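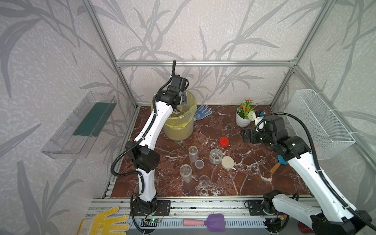 Station 2, laid out with the bin, the jars and both gloves.

Progress report to the Woldegiorgis fund, August
Prepared by Úna Fahy for the Stirico household chores project

Dear Xiomara and colleagues,

Thank you again for your patience over the summer, and for the kind note you sent after the last report (it went up on the wall by the kettle!). You asked whether a pair of arms can clear a kitchen table yet. My answer is "partly, and slowly," and I'd like to tell you where we stand.

Clearing jars and cups
We have now logged 721 attempts at the table-clearing chore. Empty containers are going well, and Natnael is happy with how the arms share the work between left and right. Clear plastic is still harder for them to find than anything with color in it, and lids remain a nuisance.

Containers with something in them are a different story. Dry grains spill easily, and a spill means a second chore that we had hoped to leave until winter. Amanuel has been working on a gentler grip for just this, and he would like another 400 attempts before he promises you anything.

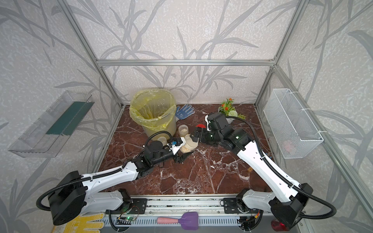

What we plan next
Ottó Gál will start on wiping and sweeping, beginning with crumbs. We'd also like to try the whole routine at the Sullutero site, where the tables are messier than ours and the staff have plenty of opinions about what "clean" means.

Budget
Spending is on track. We ask only to move 10 percent of the travel line over to spare gripper parts, and I'm glad to talk that through whenever it suits you.

With warm thanks,
Úna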